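Jul 25, 2025

Open day, Flarnuvel visitors. Ileana did the welcome, I drove the sim. The big screen took 42 minutes to find its own input, so Octavio filled in with the history of the tray task. He has a lot of history.

First question from the floor: does it do dishes. Second question, same gentleman: when.

Reset to the start pose and left it up during coffee.
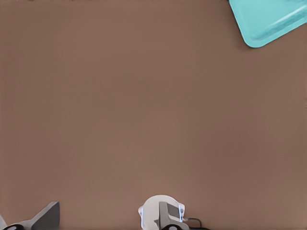

Sim, wrist view. Turquoise tray top right, gripper along the bottom.

To do: ask Yeison about cable collision. Return the borrowed urn.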